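Scuffs and scratches on pale wooden tabletops

Most marks on a light table fall into one of three groups: material left on the surface, damage within the finish, and damage to the wood itself. The treatment differs for each, and the commonest mistake is to sand a mark that would have wiped off. Work through the steps in order and stop as soon as the mark has gone.

Identify the finish

Find a spot on the underside, or on the inner face of a rail. Put one drop of water on it and leave it for 14 minutes. If the wood darkens, the surface is bare or the oil has worn thin. If the drop stays proud and wipes away without trace, the table is lacquered, varnished or in good oil.

Next, touch the same spot with a cotton bud dipped in methylated spirit. Shellac goes sticky. Most modern lacquers do not react in the first few seconds, but do not leave the spirit standing on any of them. Wipe dry.

Check whether the top is solid timber or veneer. On solid timber the grain on the top carries over the end of the board. On veneer there is usually a thin line at the edge. Veneer on cheaper furniture may be well under a millimetre thick and will not stand repeated sanding.

Read the mark

Clear the table and wipe it with a barely damp cloth. Once it has dried, look at it from a low angle towards a window, then draw a fingernail lightly across the mark.

If the nail meets a ridge, something has been deposited: rubber from a foot, paint from a tool, wax, dried glue. If the nail passes without a change, the mark is a stain or a shallow scuff. If the nail drops into it, the surface has been cut.

Direction matters too. A scratch lying along the grain is partly hidden by the grain lines and often needs no more than cleaning and a fresh coat. One across the grain severs the fibres and will show at any depth.
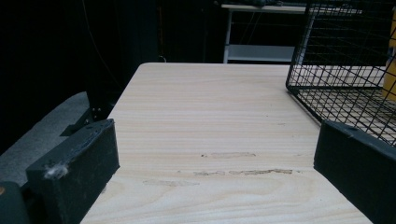

Larasati Santoso writes that she would leave brownish streaks alone altogether on a table used for work, as every repair she has made on pale wood ended up more visible than the streak. Her own bench top has had one coat of oil each December and nothing else. For a bench that is a reasonable policy. For a table that also serves for meals, worn patches should at least be sealed, as bare wood takes up grease and tea quickly.

Step 1: dry removal

Rub the mark along the grain with a white pencil eraser. Brush off the crumbs and repeat. Rubber and shoe marks usually respond. Coloured erasers can leave dye in open grain and should not be used.

Step 2: damp cleaning

Mix a teaspoon of washing-up liquid into 50 ml of warm water. Dip a cotton cloth, wring it until it no longer drips, and wipe along the grain. Follow with a second cloth dampened in plain water, then a dry one. Allow an hour before judging the result, as damp wood looks darker than it is.

Step 3: white spirit

Wax, tar and oily residue need a solvent. Apply white spirit to the cloth, never to the table, and test it underneath first. Open a window. Lay used cloths out flat to dry outdoors before binning them.

Step 4: fine abrasive pad

Use a white non-woven pad, dry, with light pressure. Take strokes longer than the mark and lift off at each end. On lacquer this dulls the sheen, so treat a whole board width and restore it with wax. Avoid steel wool on oak: fragments left in the pores rust and turn black.

Step 5: sanding (solid wood only)

Start at 180 grit on a cork block, then 240. Sand along the grain over an area several times larger than the mark. A fingertip behind the paper produces a hollow that shows in side light. Vacuum, then wipe with a cloth dampened with water and allow to dry. The raised fibres are cut back with one light pass of 240.

Do not go to very fine grits such as 2,000 on bare timber that will be oiled. The surface closes up and the patch finishes paler than its surroundings.

Refinishing

Choose an oil sold for light woods, some of which contain a little white pigment to limit yellowing. For a small repair 100 ml is ample. Apply thinly, wait for the period on the tin, and remove all surplus. Oil left standing dries tacky and collects dust. Two thin coats are better than one heavy one. Rags used with drying oils can ignite by themselves, so soak them in water and dry them flat outside.

On lacquer, where only the sheen has suffered, clear paste wax is enough. Buff after ten minutes.

Preventing further marks

Wire goods are a frequent source of scratches. Wire baskets, racks and trays rest on narrow metal edges, and dragging one a short distance will score soft wood. Fit felt pads at the corners or stand the item on cork. Lift when moving.

Replace felt pads when they feel hard. Grit lodges in old felt and then works as an abrasive.

Check tools and clamps for dark rubber feet, as some compounds transfer to light finishes under load. A sheet of plain card beneath is sufficient.

Wipe the top dry before setting down anything made of uncoated steel. On oak or other timbers high in tannin, a wet steel edge leaves a blue-black line within hours. Oxalic acid will lift it, used with gloves and eye protection and rinsed off thoroughly.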